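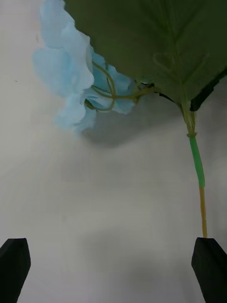
Calum Crichton
Recordings editor, Manwood Voices

Manwood Voices: your questions

What is Manwood Voices?
It's a growing collection of recorded memories from people who served in the forces and came back to Manwood to do something else entirely: driving buses, teaching, nursing, walking the beat. I've been listening to them since May and I still look forward to every new one!

Do I need to have been in the forces myself?
No. Husbands, wives, sons, daughters and old workmates are all welcome. Some of our best stories about the first weeks home come from whoever was sharing the kitchen at the time.

How long does a recording take?
Most people talk for an hour and then keep going over a cup of tea (we leave the recorder running if you're happy with that). If you'd like to come back for a second go, please do.

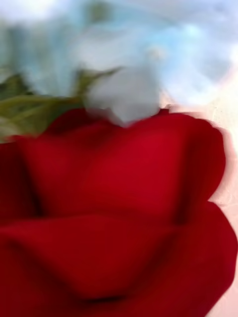

We can also visit you at home, anywhere on the Manwood bus routes, and Lewis Niven will ring beforehand to agree a time.

What will you ask me?
We start with where you grew up and then mostly follow you. You can skip anything you like. I love the small stuff, such as what the demob suit felt like, who got you your first job, what you had for your dinner on shift.

Can I bring photographs or letters?
Yes please, up to 3 items for each visit. We scan them while you wait and you take the originals home.

Who gets to hear it?
You decide. Recordings can be open to all, open to family only, or closed for a number of years that you choose.

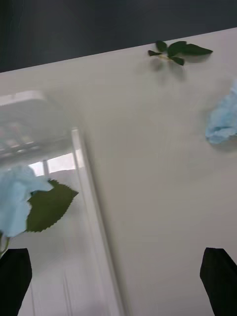 You can change your mind later too, just write to us with your name and the month you were recorded.

Will I get a copy?
You will, on a memory stick or as a download, along with a typed transcript. Transcripts take 4 weeks, a bit longer if there's a lot of regimental slang for Lewis to look up.

Is there a charge?
None at all.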